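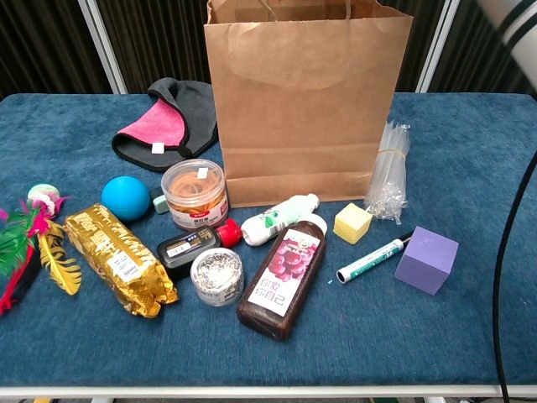
Household Logistics 49: Packing the Paper Bag
Notes for Unit 3, Mixed Loads
Instructor: Chun-yin Hsueh

Read these before the practical. They cover what I would have said last November if the fire drill hadn't eaten half the hour.

1. What counts as a mixed load

A mixed load is any set of items that would never share a drawer. Think of a cloth, a jar of rubber bands, a ball, something with feathers on it and a package in foil. Stores avoid the problem by selling things in boxes. Homes get it every time somebody says "just put that stuff in a bag."

For this unit the container is a brown kraft bag with paper-cord handles. Students ask each term whether they may use a tote. You may use a tote at home, where I can't see you.

2. Know your bag

A kraft bag is strong straight down and weak nearly everywhere else. Old fold lines across the lower part are normal and don't fail a bag. A softened bottom does. Run your hand around the inside before loading, and press the corners out so that it stands by itself. If it won't stand empty, don't expect it to improve with a jar in it.

Paper-cord handles are for carrying. They aren't for dragging the bag toward you across a table, and on a fabric-covered table they will come off in your hand while the bag stays where it was. Put one palm under the base.

3. Sort before you load

Lay everything out where you can see it. I grade this step, and I can tell when it has been done afterward for my benefit. Sort by how an item behaves under weight:

Rigid: jars, blocks, anything with a lid.
Round: balls. A class of their own, unfortunately.
Soft: cloths, clothing, towels.
Crushable: feathers, foil-wrapped packages, anything with a crimped end you'd like to stay crimped.

Some items belong to two groups. A feathered toy with a small ball at the top is crushable at one end and a nuisance at the other. Treat it by its weaker half.

4. Order of loading

The Vilela method, which most of you will have met in Unit 1, says heavy first and light last, and stops there. It's a fine method for groceries. For mixed loads we use the Mondura sequence:

a. Fold the cloth flat and lay it in the bottom. A cloth thrown in as a lump takes up half the bag and supports nothing. If it has two different faces, pick one to go outside and stick with it. Tags go inside the fold.
b. Stand the jar on the cloth, lid up, against one wall. Check the lid first. I have picked 518 rubber bands out of a stairwell and would like that number to remain my record.
c. Blocks go in beside the jar to keep it from sliding.
d. Balls drop into whatever gap is left. If there is no gap, go back to b.
e. The foil package goes in upright along the side, crimped end up.
f. Feathers go in last, at the top, sticking out if they must.

5. Common errors

Putting the ball in first. It will move the jar, and the jar will move everything else.

Folding the rim over and stapling it. This was recommended in the old Zollow handout, which is still circulating. Please recycle your copy.

Packing the bag on its side. See your own notes on gravity.

6. The practical

You get one bag, one table and 40 minutes, including sorting. Carry the packed bag to room 352 and unpack it there in reverse order. Marks come off for bent feathers. The Vendanel checklist may be brought in, one sheet, your own handwriting.

Latecomers get the bag with the torn handle.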